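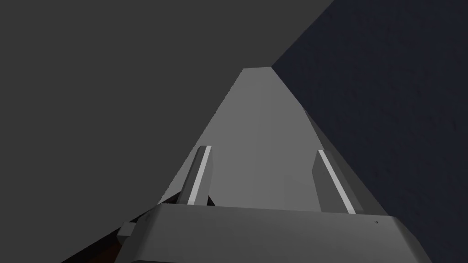

Wrist camera episodes in simulation: keep or discard the ones where the gripper stays open and empty?

Posted by Yara Issa in Data Collection

Our laboratory is preparing a set of simulated demonstrations for a policy that will later be fine-tuned on a physical arm with a parallel-jaw gripper. The target is 3,000 episodes. Each episode is recorded from a single wrist camera, together with joint positions and the commanded finger width.

During review we found 612 episodes in which the fingers remain open from the first step to the last and nothing is ever held. In many of these the camera has only plain surfaces before it, with no object to be grasped. Our internal guideline, which was written for an earlier project at Brolham, states that every episode must contain at least one grasp. Applied strictly, it would require us to delete all 612.

I would be grateful for advice on two points. First, is it accepted practice to retain such episodes? Second, if they are retained, should they be labeled separately? The collection must be closed by the end of April, and we would prefer to settle the rule before recording more.

Joris Koster
Accepted by the poster

The guideline you quote is too strict for this purpose. A policy trained only on episodes that contain a grasp receives very little instruction on what to do when there is nothing to pick up, and in our trials such a policy tended to close its fingers on empty space.

We recommend that you divide the episodes into two groups before deciding. The first group consists of approach and search motions, where the arm travels with a clear purpose and the fingers are open by design. These should be kept. The second group consists of failed starts, where the object did not load or the operator left the controls idle. These should be removed, or at least moved to a separate folder.

The commanded finger width will not distinguish the two groups, as it is constant in both. Please use the end-effector path instead. At Samik we discard any episode in which the gripper travels less than 15 centimeters in total, and a reviewer then looks at whatever remains near that limit. You should also confirm from the scene file whether an object was meant to be present. A wrist view alone will not settle the matter – an object may be in the scene and still lie outside the camera's field of view.

As to labels, a single field is sufficient. We use "no_grasp_intended" with the values true and false, and we write the task instruction accordingly ("move to the shelf", for example, and never "pick up the block").

Bilal Dabbas

Keep them. More data is better.

Rocío Beltrán

I agree with the first reply and would add a remark on proportion. In our set, open-finger episodes had grown to more than a quarter of the total, and the policy became slow to close on objects that were plainly within reach. We reduced their share by sampling and the delay became shorter. I cannot state a correct ratio for your task, so a small comparison between two training runs would be advisable.

Please also vary the colors and textures of the surfaces if your simulator permits it. Plain gray walls and floors transfer poorly to a real workroom.

Comment by Yara Issa

Thank you. We have applied the path-length rule, and 105 episodes were marked as failed starts. The remainder will be kept under the new label, and the guideline will be amended.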